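Mug trees, desk grommets and one very long shelf argument: Altmont swap room reopens

Posted 8 May 2023 in Local, Housewares

The swap room on the ground floor of the Altmont building is open again after a refit that ran two weeks over. New shelving, new tables, better lights. Same kettle.

Doors opened at ten and the line went back to the bike racks. By noon the kitchen corner was the busiest spot in the place, mostly people after drinking glasses and anything that gets clutter up off a counter.

Quick version for anyone who hasn't been: you bring household things you don't need, you take household things you do. No money changes hands. A limit of six items per visit, both directions. Big furniture by arrangement only, and please measure your car first.

Sixty-nine items were logged in the first hour, according to Murali Warrier, who runs the intake desk. He expected half that. "We had a pile by the door before I'd found my pen," he said. Most of it was kitchen stuff. Colanders, a bread box, a lot of storage tubs without lids and a lot of lids without tubs.

What changed

The old room had one long counter down the middle and everything ended up on it. That's gone. There are now separate tables for kitchen, bath, desk and odds and ends, with open floor between so two strollers can pass. The bath table is the small one near the window. It was nearly bare by lunch.

Shelving was the sticking point. Early plans had it going right up to the ceiling, and several regulars wrote in to say they would never reach it. The finished shelves stop at shoulder height. Yhon Lozano, who drew up the layout, said the first version was his idea and he's glad it lost. "My own mother told me she'd need a ladder to get a soup bowl."

Lamps and anything with a plug still go to the back for testing before they hit the tables. Allow a week. Do not leave a toaster at the front desk and walk off, it will not be tested any faster.

The mug tree question

Biggest request on the wish board, by a mile, is mug trees. Small apartments in this part of town, short cabinets, and a cup habit that gets out of hand. The board had a whole column of people asking before the room closed, and it filled right back up on opening day.

A few have come in. Most are the wood kind with a round foot, plus a wire one that leans. There's also a plain white stand, a straight post on a flat base, with short pegs coming off it. It looks good on a pale wood table. Whether it suits your mugs is another matter, and Warrier's advice is to bring one along and try it before you carry anything home. Thick handles are the usual problem. So are tiny ones, the espresso type, which slide about.

Lozano is in the other camp. He says hooks under a shelf beat a stand every time, since you get the counter back. He said this at some length. There was pushback from the kitchen table, where a woman waiting on a salad spinner said hooks are fine untill you rent and can't drill. Fair point. No winner was declared.

Some practical notes on mug trees from the intake desk, for what they're worth:

Check the foot sits flat. Put it on a table and nudge it.

Hang cups on both sides as you go, not all down one side.

Wipe the pegs. Dust gets in the joint.

If a peg is loose, say so on the tag. Someone with wood glue will take it anyway.

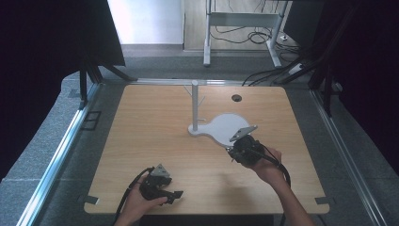
White mug stand on a pale wood tabletop, with pegs on either side of the post. Altmont swap room.

Coming up

A repair morning is planned for July. Bring one thing, two at most. Sewing, small woodwork, handles and hinges. No electrical this time. The sign-up sheet is on the wall next to the wish board and there's a pen on a string, please leave the pen on the string.

The room is also short on a few things: cutlery trays, dish racks, desk organizers, good scissors. It is not short on vases. Warrier would like that repeated - no more vases for now, thank you, there is a whole shelf.

Kalogeropoulos Hardware on the corner is taking in odd screws and shelf pins on the room's behalf. Drop them at the counter in a jar or a bag. If the lid is off, tape it.

Parking is the usual headache. The two loading spaces at the side are for drop-off only, fifteen minutes, and the Nunus bakery next door needs its gate clear all morning. Last time a van blocked it and the bread went out late, they were nice about it but still.

Hours are ten to four. Last drop-off is half an hour before closing so the tables can get sorted. Entry by the side door while the front step is being redone. The ramp is open.

Questions about large items go to the intake desk in person. The phone line isn't back yet and the old number rings somewhere else now, so dont use it.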